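3.2 Planning the purchase: two-arm cell

Complete these steps before you send the order form to Vunosby.

1. Run the Morsy simulator with your own table layout. Put the items you expect to handle on the table, small ones included.
2. Check that each arm reaches its work area. Change the table position in the simulator before you pay for mounts.
3. Enter 2 grippers on the form. They are priced separately from the arms.
4. Set aside 2,000 for spare fingers and cables.
5. Allow 14 working days for delivery.

Note: Quotes issued in April must be renewed.

Caution: Do not order floor anchors until the layout is final.
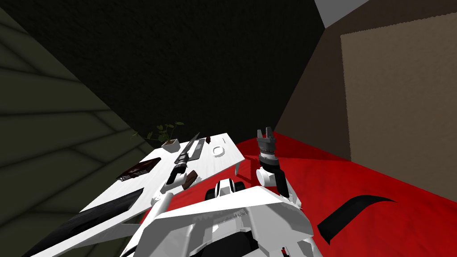 Golshifteh Alipour: We left spares out of our first budget and had to wait 6 weeks for approval. Put them on the original order.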